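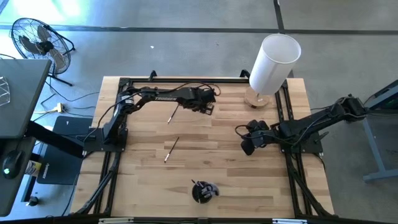
Butcher-block top, table lamp at the upper right.

How to Sort and Store Makeup Brushes Without Losing an Afternoon

Makeup brushes breed in drawers. I bought a set of 5 some years back, and the drawer now yields far more than that, along with one eyeliner cap and a quantity of beige dust I prefer not to think about.

Start with a clear surface and decent light. A lamp in the corner is plenty. Wipe the surface down and let it dry before anything with bristles touches it.

Next, pick your holder. You want something that stays upright when you yank a brush out at 7 a.m. with your eyes half shut. My first was a Faria tumbler, very pretty, which fell over whenever I closed the closet door. The Grunia acrylic tower has 9 compartments, all of them slightly too narrow. An ordinary mesh pencil cup beats both and costs less than the brush you're about to put in it.

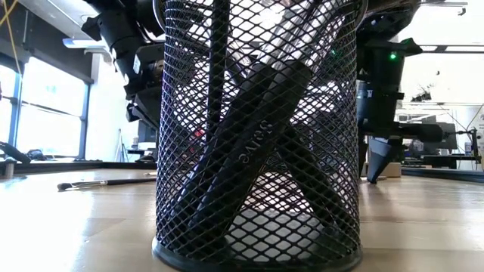
Black mesh holder with a solid rim at the base.

Mesh lets air through, and it lets you see that you have also stored a marker in there. Take out anything that doesn't belong on a face.

Now tip the whole collection onto the table. Resist the urge to line everything up by height. You're going to pick each one up anyway, and a mess is easier to be ruthless with.
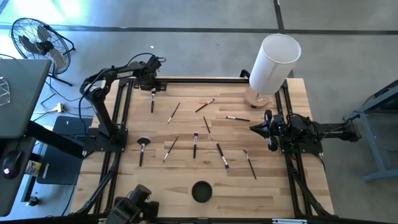 Take the big fluffy ones first. Run a thumb across the bristles. If they shed, they go. Then work through the thin ones, checking for a wobble where the metal meets the handle. A drop of glue will fix a wobble if you like the brush, and if you don't, you've been handed an excuse.

Wash the keepers in lukewarm water with mild soap (I use Flulari, but baby shampoo is fine) and dry them flat overnight. Standing them up wet sends water down into the glue.

Put them back handle down, tall ones at the rear, the 3 you use every day in front. The others can wait for a wedding.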